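Expert advisor pre-live checklist, Vadomdale terminals (MT4)
Work through it top to bottom before AutoTrading goes on. Comments are open under the list.

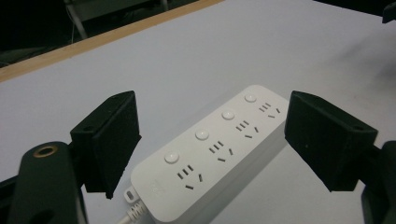

Leandro Sarmiento: item 3 should say to restart the terminal after copying the files. Refreshing the Navigator didn't pick up my custom indicator until I closed it and opened it again.

Added to item 3, thanks.

1. Data folder
Open it from File > Open Data Folder. Don't browse to Program Files.
Comment: two terminals on the Jorholm machine had EAs copied to the wrong install.

2. Backup
Copy the whole MQL4 folder and the profiles folder to the backup drive. Label it with the account nickname.
Comment: OK.

3. Files in place
Compiled EA, its indicators and any library it calls. Restart the terminal after copying.
Comment: the Drerkden EA needs its own DLL. Check the Journal tab for "cannot load" lines.

4. DLL imports
Off by default. Tick "Allow DLL imports" only on the EA's own Common tab, and only if the author's notes ask for it.
Comment: was on globally. Switched off.

5. Magic number
Unique for each EA and each chart.
Comment: Vashisht and Drerkden were both set to 249. Vashisht changed to 400.

6. Lot size and stop loss
Read the inputs out loud against the settings sheet. Check that the decimal point is where it should be.
Comment: OK on all charts.

7. Maximum spread
Set to 34 points unless the sheet says otherwise.
Comment: the Vashisht preset was loaded without this value. Entered by hand and saved to a new .set file.

8. Timeframe
Confirm the chart period matches the sheet. Most of ours run on M15.
Comment: one chart on H1. Corrected.

9. Sleep and updates
Computer sleep set to Never. Windows active hours set to cover the trading session.
Comment: Jorholm machine restarted for an update in March with positions open. Active hours now set.

10. Demo run
Leave on demo for 15 trading days with the same inputs. Keep the Experts log.
Comment: Vashisht not finished. Do not move to live.

Result: passed except item 10.

Comments

Esperanza Manzano
Does the magic number matter if the two EAs trade different symbols?

Reply
Depends how the EA filters its orders. Some check only the magic number and will close anything that carries it. We keep them unique on every chart.

Leandro Sarmiento
Could you put the .set file up as well? I've only got the old one, without the spread line.

Reply
Uploaded to the shared folder under Vashisht, presets.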